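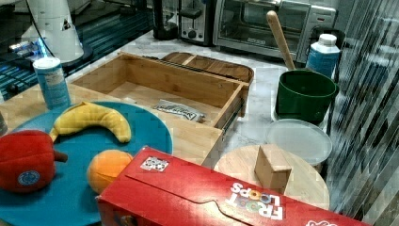

Okay, winter coat thread! I have worn the same black parka since college and this year I finally replaced it, so here are all my thoughts in one place (it got long, sorry)

First, the budget. I put away a little every month and had 516 dollars for outerwear, boots included. I really wanted one very warm coat and one in-between coat that doesn't look like I'm going camping.

The warm one is the Skuren long down coat in dark olive. I'd been staring at it since December and it finally went down to a price I could live with. It hits me right below the knee, and I'm 5'4", so if you're taller expect more of a mid-thigh situation.

Sizing on the Skuren: I got a medium. I'm usually a small in coats, but the small pulled across my shoulders the second I put a thick sweater on. The medium has room for a sweater AND I can still drive in it. Two-way zipper, yay!!

The pockets are lined in fleece and they are deep. Phone, keys, gloves, a granola bar, all in one pocket, and it doesn't bulge. My old parka could never.

One complaint: the hood snaps off, but the snaps are stiff and I've already bent a nail on them. I've just been leaving it on.

Coat number two is a wool blend wrap coat from Sestora, camel, secondhand! The listing said "worn twice" and I believe it, the belt still had the fold lines in it. I paid 60 dollars. I am still so happy about this.

I had the sleeves shortened by Siu-ming Lam, who does all my alterations and who talked me out of taking up the hem too. She was right, the length is the best part. It looks great with straight jeans and ankle boots and even better over a dress.

Somebody asked about lint: yes, camel wool picks up everything. I keep a roller in my bag and one in the car. If you have a dark-haired dog, think hard about this color, lol

Boots! I tried 2 pairs. The Varma ones were gorgeous but so narrow at the toe that I knew by the end of the hallway. Back they went. The Turport lace-ups are a bit chunkier, but I wore them all day on the first try with regular socks and had zero blisters.

I sized up a half in the Turports so I can wear thick socks. Go with your normal size if you only wear thin ones. The brown is darker than it looks on their site, almost chocolate, and I like it better that way.

Also shoutout to Bjarke Østergaard, whose post on washing down at home saved me a dry cleaning bill on the old parka. Low heat, tennis balls in the dryer, and way more time than you think. It came out so fluffy that I almost kept it! (I gave it to my cousin.)

Next up is spring jackets. I want a short trench, but every one I try makes me look like a box, so if you're petite and found a good one, please send it my way!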